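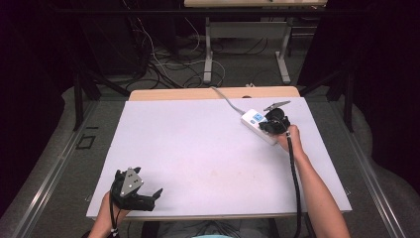

Abb. 2: Weiße Steckdosenleiste auf heller Arbeitsplatte, Kabel nach hinten geführt.

3.2 Standby-Verbrauch in Privathaushalten

Die Erhebung in Tolberg und Sumlow umfasste 200 Haushalte, deren Grundlast über die Wintermonate erfasst wurde. Als Grundlast gilt die zwischen Mitternacht und vier Uhr gemessene mittlere Leistung ohne Kühlgeräte (vgl. Abschnitt 2).
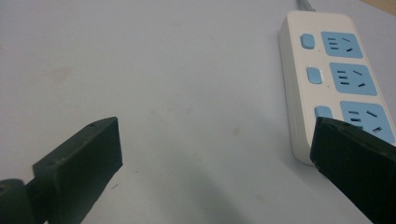
In 17 Haushalten ließ sich die Messreihe wegen fehlender Zählerdaten nicht auswerten; sie blieben unberücksichtigt. Der Jahresverbrauch im Bereitschaftsbetrieb erreichte bis zu 625 kWh – überwiegend verursacht durch Unterhaltungselektronik und Netzwerktechnik.

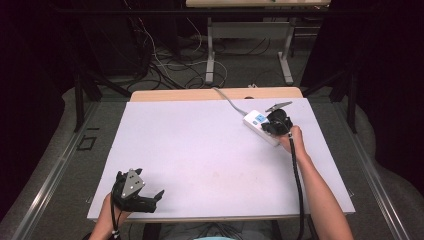 Paju und Mets führen die Streuung auf das Nutzungsverhalten zurück. Der Gebäudetyp erwies sich dagegen als nachrangig. Die Februarwerte werden in Abschnitt 4 gesondert behandelt.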